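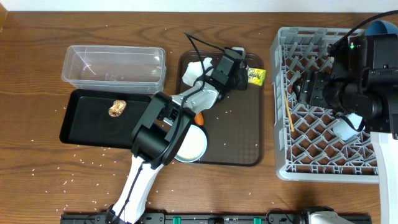
The teleoperation group at Ornberg teaches its two arms to clear a table after a meal. The operator I met there has been doing this work since March.

"In the beginning I moved my hands too fast," she said. "The arm follows me, but it copies also my hesitation, and then the policy learns to hesitate."

One session gives her 30 demonstrations. The project, which they call Tudby, has 203 of them now, and she threw away almost 120 others. I asked what was wrong with those. "Mostly the napkins. A crumpled napkin has no good side to hold. I close the gripper, I open again, I try from the left. For a person it is nothing."

Foil she finds easier, and rice she does not like at all. "You cannot pick grains with two fingers. We discuss still if the arm should push them or leave them."

Before this she guided an arm directly by hand, at Entwistle. She misses to feel the weight. "With remote control I have only my eyes," she said. "So I learned to look at the fingertips and not at the object."

Her next task will be the chopsticks.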